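Open Day at the Kukow Workshop: Frequently Asked Questions
Last updated 31 May 2020

What will I see?
The main demonstration is drawer handling. The robot works at an ordinary gray chest with small round knobs, with a bowl and a drink can left on top.
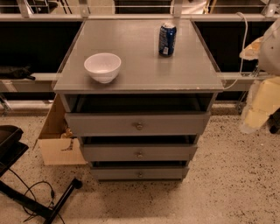 The session is repeated through the day, so you can drop in at any point. Staff from Nerach will answer questions between runs.

Why drawers?
Homes and offices are full of them. The arm has to find the front of the drawer, get a hold on it and move it in a straight line. Our setup lets it use the knob or the top edge of the front panel – visitors often ask to see both.
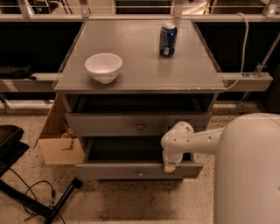
Do I need to book?
Only for groups of more than 6. Write to Christos Zervas at the front office and give a first and second choice of time. Everyone else can walk in. Entry is free.

How long does a visit take?
Allow roughly 2 hours if you also want to see the Cinow test bench upstairs. The drawer demonstration alone is much shorter.

Can I stand close to the robot?
There is a line on the floor and we ask you to stay behind it while the arm is on. You will still have a good view of the gripper and the drawer fronts. 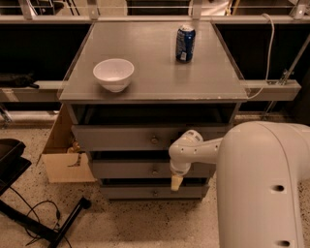 Brunello Sanna wrote to us after the last open day that the slow pace surprised him at first, and that he would have liked a screen showing what the robot was about to do next. We are looking into the screen. The speed will stay as it is for visitors.

Is the robot controlled by a person?
It depends on the session. A board by the entrance says which kind is running – ask if you are not sure. 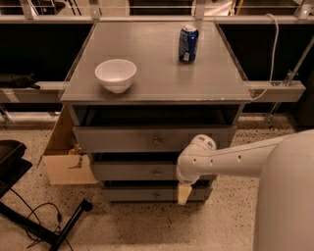 The arm at the chest of drawers, drawer demonstration, Kukow.

May I take photos?
Yes, without flash. Please ask before photographing other visitors.

When is the next open day?
In August. The Ouali building will be open too, and the entrance is the same for both.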